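작업 노트 / 목재 표면 마감 시험, 밝은색 상판
2018년 5월 20일
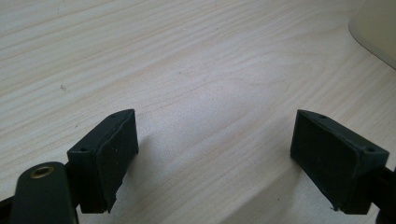 밝은색 상판 나뭇결. 가운데에서 결이 휘어 돈다.

1월에 시작한 오일 마감 시험을 이어서 정리한다. 지난번 기록이 여기저기 흩어져 있어서 이번에는 조건부터 다시 적는다. 비교 대상은 Prukinine 하드왁스 오일, Rindden 수성 무광, Friesen 비누 마감 세 가지. Ondum 쪽에서 받은 시편은 도착이 늦어서 이번 회차에 넣지 않았다.

시편 준비
애시 집성판 자투리를 썼다. 한 판에서 잘라야 색 차이를 비교할 수 있으므로 다른 판에서 나온 조각은 전부 뺐다. 두께는 대패로 맞추고 면은 100방, 150방, 220방 순으로 갈았다. 150방을 건너뛴 조각이 두 개 나왔는데 사선으로 빛을 비추면 100방 자국이 그대로 보인다. 뒷면에 X 표시를 하고 연습용 상자로 옮겼다.

220방까지 간 다음 젖은 천으로 한 번 닦아 결을 세우고, 완전히 마른 뒤 다시 220방으로 가볍게 쳤다. 수성은 이 과정을 빼먹으면 첫 번째 도막 후 표면이 까칠해진다. 오일은 차이가 작지만 조건을 맞추려고 전부 똑같이 했다.

마구리면은 320방까지 갈았다. 220방에서 멈추면 오일을 너무 먹어서 옆면만 짙어진다. 1월 시편이 그랬다.

1. Prukinine 하드왁스 오일
얇게 펴 바르고 5분 두었다가 마른 천으로 닦아냄. 하루 뒤 한 번 더. 총 2회.
첫 회에 색이 확 올라온다. 나뭇결 대비가 강해지고 전체가 노란 쪽으로 간다. 밝은 상판을 원하는 주문에는 이 점이 걸린다. 결이 휘어지는 부분은 섬유 방향이 바뀌어서 오일을 더 먹고, 보는 각도에 따라 얼룩처럼 보일 때가 있다. 닦아낼 때 결 방향으로만 닦으면 덜하다.
냄새는 이틀째까지 남는다. 사흘째에는 코를 대야 난다.
손으로 만졌을 때 느낌은 셋 중 제일 좋다.

2. Rindden 수성 무광
희석하지 않고 폼 브러시로 도포. 도막 사이에 320방으로 가볍게 치고 먼지 제거. 총 3회.
색 변화는 거의 없다. 생나무에 물을 살짝 묻힌 정도에서 조금 더 하얗다. 무광이라고 하지만 3회째부터는 낮은 각도에서 약하게 번들거린다. 2회에서 멈추면 번들거림은 없는데 물방울 시험에서 자국이 남는다. 통을 덜 저은 탓일 수도 있다. 소광제가 바닥에 가라앉아 있었고, 첫 번째 시편은 뚜껑을 열자마자 위쪽 액만 떠서 발랐다. 다음에는 바닥까지 긁어 저은 다음 다시 해볼 것.
폼 브러시는 두 번 쓰면 모서리가 뜯어진다. 새것을 꺼내 쓰자.

3. Friesen 비누 마감
뜨거운 물에 비누 플레이크를 풀어서 식힌 뒤 사용. 농도는 지난번보다 묽게 했다. 1월에는 푸딩처럼 굳어서 천에 제대로 묻지 않았다. 총 4회, 매회 완전 건조.
색이 제일 밝게 유지된다. 표면이 뽀얗고 마른 느낌이다. 대신 보호력은 기대하면 안 된다. 물방울을 올리면 바로 스며들기 시작하고, 커피는 당연히 남는다. 다만 보수가 쉽다. 얼룩 난 곳을 비눗물로 문지르고 말린 뒤 320방으로 한 번 치면 주변과 경계가 거의 없다. 오일은 부분 보수를 하면 경계가 보였다.

얼룩 시험
시편마다 물, 커피, 식초, 식용유를 한 방울씩 올리고 90분 뒤에 닦았다.

물: 오일 자국 없음. 수성 3회 자국 없음, 2회는 옅은 테두리. 비누는 결이 일어남.
커피: 오일은 테두리만 희미하게. 수성 3회 자국 없음. 비누는 갈색으로 남음.
식초: 오일은 광이 조금 죽음. 수성 변화 없음. 비누는 변색은 없고 결만 일어남.
식용유: 오일, 수성 모두 문제없음. 비누는 짙은 점이 남았다가 다음 날 보니 조금 번져 있음.

방울 크기를 일정하게 맞추지 못했다. 스포이트가 하나뿐이라 커피 다음에 식초로 넘어갈 때 헹구고 말리느라 시간이 밀렸고, 식용유는 젓가락 끝으로 떨어뜨렸다. 스포이트를 더 사둘 것.

빛에 의한 변색
시편 절반을 검은 종이로 가리고 창가에 세워 두었다. 1월 시편 결과만 적으면, 오일은 가린 쪽과 안 가린 쪽의 경계가 뚜렷하고 수성은 그보다 약하다. 비누는 애매하다. 황변인지 손때인지 구분이 안 된다. 맨손으로 여러 번 만진 게 문제다. 이번 시편은 장갑을 끼고 옮겼다.

상판 적용에 대해
시편에서 보는 것과 넓은 면에서 보는 것은 다르다. 손바닥만 한 조각은 결이 대체로 곧아서 어떤 마감을 해도 얌전해 보인다. 상판 크기가 되면 결이 휘는 곳, 색이 짙은 줄, 판재 이음매가 한꺼번에 보인다. 오일은 이런 차이를 키우고 비누는 눌러준다. 수성은 그 중간인데 비누 쪽에 가깝다.

식탁이면 수성 3회로 가는 게 무난하다. 작업대나 책상은 오일도 괜찮고, 노란 기가 싫으면 백색 안료가 든 첫 도막용을 따로 시험해봐야 한다. 비누는 선반이나 의자 등받이처럼 물이 덜 닿는 곳에만 권하는 쪽으로 정리.

주의
오일 닦은 천은 물에 적셔서 펴서 말린 뒤 버린다. 뭉쳐서 통에 넣지 말 것. 오늘 쓴 천은 뒷문 쪽 건조대에 널어두었으니 마르기 전에 걷지 말아 주세요.

다음 할 일
Rindden 제대로 저어서 2회, 3회 다시 비교
Prukinine 백색 타입 샘플 주문
Ondum 시편 도착하면 같은 순서로 연마부터
창가 시편 가림 종이 테이프 떨어진 것 다시 붙이기
320방 사포 재고 확인, 원형은 거의 다 씀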